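Event notebook, March, Mbeki evening

Back at the desk, 9:40 am, writing this up before I forget it all. We did it! 200 seats, every one of them taken, and the pledge cards came to more than last year before dessert was even out. Lucía's idea of putting the mentoring alumni at the tables (one each, no speeches) was brilliant and I want it in the plan for next time.

Things to fix. Check-in backed up between 6:30 and 7, all because the Lelness list was sorted by first name and ours by last. Yusri re-sorted it on his phone in the doorway. Raffle: 700 tickets printed, far too many, order half.

Silent auction. Lot 14 opened at 100 and sat there for an hour, then two tables got into it and it went past everything else in the room – great fun to watch. Grustatar want their bid sheets back by the end of the month. Ask Cliltance if they'll match the auction total again, they sounded keen.

Pledge cards: 105 so far, three with no phone number. Lucía is matching those against the seating chart.

Still to do: thank-you letters (handwritten for the table hosts, please!), return the easels, get the final bar bill.
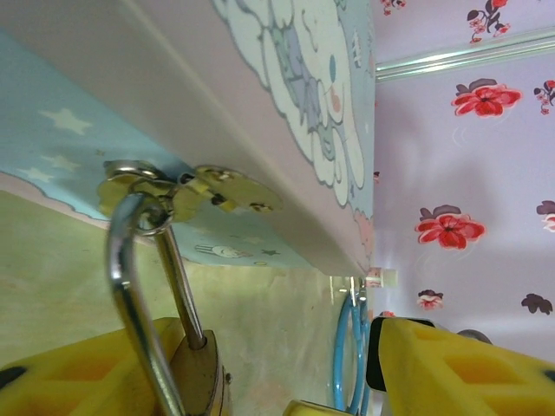 Also the band. Everybody asked who they were, so book them early, and put them nearer the dance floor this time.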